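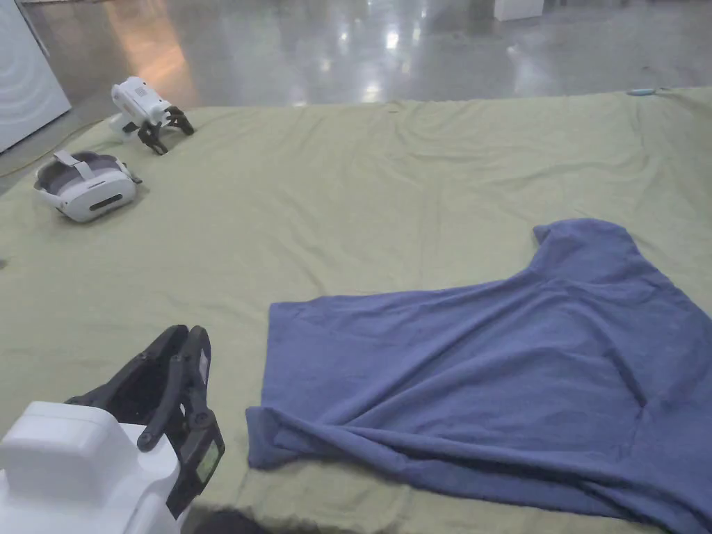
叠衣服的示教数据,时间长短差那么多,能放在一起训练吗?

可以放在一起,前提是先把每条示教按“叠到哪一步”重新对齐,再交给策略去学。

2024年4月8日 文/Cedby 柔性操作组

讲稿备注,配 Kuvar 报告用。方括号里的是给自己看的,别念出来。

[首页,停一下,让大家坐好]

大家好,今天讲的是我们组过去一段时间最上瘾的一件事:教机器人叠衣服。题目写的是“以进度对齐手持示教”,听着有点干,我保证后面有好玩的。首页上摊在橄榄绿布上的就是一件T恤,蓝紫色的,还没叠。请大家先记住它现在这个样子,半铺开,带着褶子,一个下角卷在下面。我们整个报告都在回答一个问题:从这种状态出发,策略怎么知道自己走到哪儿了?

先说结论,怕后面时间不够。我们在 Kuvar 里给每一帧示教标一个进度值,从零到一,用这个值代替时间去切分和重采样数据。这样做了以后,300 条示教训出来的策略,在我们的评测上追平了 3000 条不做对齐的策略。第一次看到这条曲线的时候我们以为评测脚本写错了,重跑了一遍,又换了一台机器重跑,还是这样!

[翻页:为什么是手持夹爪]

简单说一下数据怎么来。采集的人手里拿着夹爪,直接在布面上叠,头上戴着头显,记录视角和手的位姿。采数据这一段机械臂不参与。好处是快,人的手腕该怎么转就怎么转,捏起领口、抖一下、放平,一气呵成。用遥操作去做同样的动作,抖那一下几乎没人愿意做,太累了,延迟也让人心里没底。

有人会问,手持夹爪采的动作,机械臂做得出来吗?大部分做得出来。做不出来的主要是两类,一类是手腕翻得太猛,超了关节限位;另一类是人习惯性地探身去够衣服远端,臂展不够。这两类在预处理里按运动学筛掉。这里不展开,附录里有筛选条件,感兴趣的话会后来找我们,附录那一页我自己很喜欢。

[翻页:问题出在哪里]

好,说麻烦的地方。

叠衣服和抓杯子很不一样。抓杯子,十个人来做,轨迹拉一拉基本能重合。叠衣服呢?同一个人,同一件衣服,早上叠和下午叠都不是一个节奏。有人先把袖子捋平了再折,有人边折边捋。有人捏了一次没捏住,放下,再捏。有人折完以后会用夹爪侧面在布上压一压,压两下,三下,看心情。

这些动作都没错,衣服最后都叠好了。可是如果按时间去对齐,同样是过了一半的时候,甲已经在折第二只袖子,乙还在找领口。策略网络拿到这两条数据,学到的就是两边的平均,而平均在这个任务里意味着夹爪停在半空,哪儿也不去。

[这里放悬停的视频,别急着讲,让大家看完]

看到了吧,就这么停着。我们组里管这个叫“发呆”。基线策略的失败里,发呆是最多的一种,比夹空、比夹到两层都多。衣服已经差不多了,它不知道该继续还是该收工,就停在那里微微地抖。

我们最早的反应和大家一样:加数据。从 300 条加起,一路加到 3000 条,就是现在的 Lynch 数据集。加数据有用,发呆确实少了。但是采的人很辛苦,胳膊酸,头显压脑门,而且后面加进来的每一批,收益都比前一批薄。到最后那几批,曲线已经快躺平了。

[翻页:进度值的定义]

这一页是整个报告的核心,慢一点讲。

我们想要一个量,它只看布的状态,不看时间。衣服摊着的时候它接近零,叠好了它等于一。中间捏空了一次,布没动,它就不该动。把已经折好的袖子碰散了,它就应该往回退。最后这一点特别重要!以前的很多进度标签都是单调往上走的,从头到尾一条斜线,这等于告诉网络:时间过去了,事情就做好了。叠过衣服的人都知道没这回事。

怎么得到这个量?我们没有找人逐帧去标。做法是学一个成对比较的模型:从同一条示教里抽两帧,问哪一帧更接近叠好;再从两条不同的示教里各抽一帧,问同样的问题。同一条示教里的比较,用时间先后做弱标签,但是只取间隔足够远的两帧,近的不要,近的里面噪声太多。跨示教的比较,用人工标。人工标的量很小,一个人坐下来喝着茶就能标完,界面上就两张图,点左边或者点右边,还有一个“看不出来”的按钮。

说到“看不出来”这个按钮,多讲一句。一开始没有这个按钮,标注的人被逼着二选一,结果模型在衣服刚摊开的那一段学得乱七八糟,因为那一段本来就分不出先后。加了按钮,把这些对子丢掉以后,前段的进度曲线一下子就干净了。改动就是一个按钮,效果比我们换了三次网络结构都大。

[翻页:进度曲线图]

大家看这几条曲线。横轴是时间,纵轴是进度。第一条很顺,从头走到尾,中间几乎没有平台。第二条在中间有一段平的,对应的是找领口,找了很久。第三条最有意思,这里有一个坑,进度掉下去又爬回来。我们去翻了原始视频,采集的人在拉下摆的时候把刚折进来的袖子带出来了,于是重新折了一次。模型训练的时候没有见过这条示教,也没人告诉它哪里出了岔子,它自己看出来的。

这张图贴在我们工位边上很久了。

[如果有人问为什么不用布的关键点:遮挡。折进去的袖子看不见,关键点就飘。答完赶紧往下]

[翻页:怎么用]

有了进度值以后,用法分两步。

先是重采样。每条示教按进度均匀取样,平台段自然就被压短了,找领口找了很久的那条,找的部分只留一点点。注意是压短,没有删光。我们试过删光,策略就完全不会找领口了,一旦第一下没捏准,后面全完。现在的做法是给平台段留一个下限,这个下限调了好几轮,论文里给的是最后用的值。

然后是条件输入。策略网络除了看图像和夹爪状态,还多看一个数,就是当前的进度估计。执行的时候这个数由比较模型在线算出来,和训练时来自同一个模型。网络知道自己在哪一段,就不会把“刚摊开”和“快叠好”的动作混在一起求平均。发呆的时候,两种动作往往长得很像,都是夹爪悬在布上方,张着。图像里的差别很细,进度值把这个差别放大了。

还有一个附带的好处:知道什么时候停。进度到了阈值并且稳住一小段,就收工。以前我们用固定时长,叠得快的时候它还会回去把叠好的衣服再捋一把,捋散了。看得人血压上来。

[翻页:回退数据]

这一页是后来加的,我特别想讲。

既然进度可以往回走,那么回退的片段就成了宝贝。我们把 Lynch 里所有进度掉下去又爬回来的片段挑了出来,单独看。以前清洗数据的时候,这些片段很多是要扔掉的,标签写的是“操作失误”。可是你想,机器人上线以后犯的错,和人犯的错很像:袖子带出来了,下摆没夹住,一层变成了两层。人是怎么补救的,全在这些片段里!

我们把回退之后的补救段加大采样权重,别的什么都不动。策略在被我们故意打乱之后重新叠好的情况明显多了起来。这里说的打乱,是评测的人在中途伸手把一只袖子扯出来。第一次看到它停顿一下,转回去,重新把袖子折进来,屋里的人都叫了。我们有一段录像声音很吵,就是那一次,今天放静音版。

[放视频]

[翻页:评测设置]

讲评测。评测用了 10 件上衣,训练里一件都没出现过。有T恤,有薄的长袖,还有一件领口洗松了的。每件衣服的起始状态由人随手扔在布上,扔完不整理。评判标准在开测之前就写好,贴在墙上:袖子都折进来,下摆对齐到领口附近,没有翻面。人来判,判的人不知道跑的是哪个策略。

几个对照:同样 300 条示教、不做对齐;3000 条全量、不做对齐;还有一个用单调时间进度做条件的版本,这个是为了回答“是不是随便加一个数就行”。

[翻页:主结果]

Kuvar 用 300 条示教,成功率 85%。全量不对齐的版本也是 85%,两条线在图上叠在一起,画图的时候还得把其中一条改成虚线才看得见。300 条不对齐的差得远,柱子矮一大截。

单调时间进度那个对照,比什么都不加还要差一点。我们想过原因,比较认可的解释是,执行时一旦慢下来,时间进度继续往前走,布没有跟上,网络就被推着去做后面的动作。领口还没捏住呢,手已经去折下摆了。

把 Kuvar 用到全量数据上会怎样?这是被问得最多的问题。还在涨,涨得不多。我们觉得瓶颈已经挪到别的地方去了,多半是夹爪夹到两层布的问题,光靠视觉看不出来,进度值也帮不上忙。这一段的数我们没有放进主表,评测轮次还不够,等做够了再说。

[翻页:在 Kemik 平台上的迁移]

这个结果很新,图还有点丑,见谅。

二月份我们把同一个策略搬到了 Kemik 平台上。臂不一样,安装高度不一样,夹爪是同一款。因为训练数据本来就是手持采的,和哪条臂没有绑定,搬过去主要的工作是标定和重写限位筛选。进度模型一个参数都没动。

能叠!比在原来的平台上慢,转腕那几步有点犹豫,但是流程完整走下来了。比较模型输出的进度曲线和原平台上的形状几乎一样,这一点让我们很踏实,说明它看的确实是布,没有偷偷去看机械臂。

我们专门验证过这个。把画面里夹爪所在的区域遮掉,再算一遍进度,曲线变化很小。反过来,把布遮掉只留夹爪,曲线就塌成一条平线。这个实验做起来一会儿就好,建议做类似工作的朋友都试一下,很值。

[翻页:做不好的地方]

讲几个失败的。

深色衣服。黑T恤折起来以后,层和层之间几乎没有对比,进度模型会犹豫,曲线抖得厉害。换一个光照角度会好一些,但总不能让用户去挪灯。

底布。我们的示教大多是在带点褶子的布上采的,布本身会被拖着走。刚开始进度模型会被底布的褶皱骗到,底布越皱,它越觉得衣服没叠好。后来在训练里加入了不同的底布摆法,好了很多,没有完全好。把布抻得特别平再测,数字会更漂亮,我们没有那么做,今天报的都是随手铺的情况。

反光的地面也有一点影响,主要在头戴视角往远处看的时候,亮斑会晃。裁掉远端就行了,代价是衣服铺得太靠外的时候会看不全。

还有就是裤子。先别问裤子。[如果有人问裤子:进度模型能用,策略还不行,裤腿太长,臂展是硬伤]

[翻页:给想复现的人]

时间还够的话讲这一页,不够就跳过。

成对比较的对子,别从太近的帧里抽。人工标的那部分,最好让参与过采集的人来标,他们对“差不多叠好了”的感觉更一致。平台段的下限先从宽一点开始。在线估计进度的时候要做平滑,但窗口别开太长,太长了它反应不过来,袖子都掉出来了它还以为一切顺利。

采集的时候,起始状态请一定要随便扔。我们早期有一批数据,采的人很认真,每次都把衣服摆得端端正正再开始录。那批数据后来基本只能用后半段。

还有,夹爪的时间戳和头显的时间戳要每次开录都对一下。我们吃过亏,整整一个下午的数据错开了,进度模型看着没事,策略训出来每次都早松手一点点,查了很久才查到这里。

[翻页:接下来]

后面想做的事很多。最想做的是把进度从一个数变成几个数,左袖、右袖、下摆分开算。现在一个数没法表达“左边好了右边没好”,两种不同的半成品会落在同一个值上。初步的样子已经有了,左右分开以后,补救动作选得更准,很少再跑到错的那一边去。

另外一个方向是在采集现场就把进度算出来,显示给采集的人看。这样他们马上知道这一条有没有价值,哪里有回退,要不要再来一条。我们试了一个很粗糙的版本,采集的人都说好玩,有点像打游戏,看着那根条往上走。也有副作用,大家开始追求一口气走到头,回退片段反而变少了,这个还得再想想怎么设计。

最后一页是 Lynch 数据集的格式说明和比较模型的标注规范,页面我会留在屏幕上,提问的时候大家可以慢慢看。谢谢大家!

[提问环节备用:
问推理频率:比较模型比策略网络小得多,不拖后腿。
问能不能用到毛巾:能,而且毛巾简单得多,进度曲线漂亮得像画出来的。
问阈值怎么定:在留出的示教上看最后稳定段的分布,取偏低的那一头。
问为什么不用语言描述做阶段标签:试过,阶段边界上的标注分歧太大,尤其是捋平算不算单独一步,吵了很久。]

联系:Cedby 柔性操作组 © 2024 Cedby 保留所有权利 返回顶部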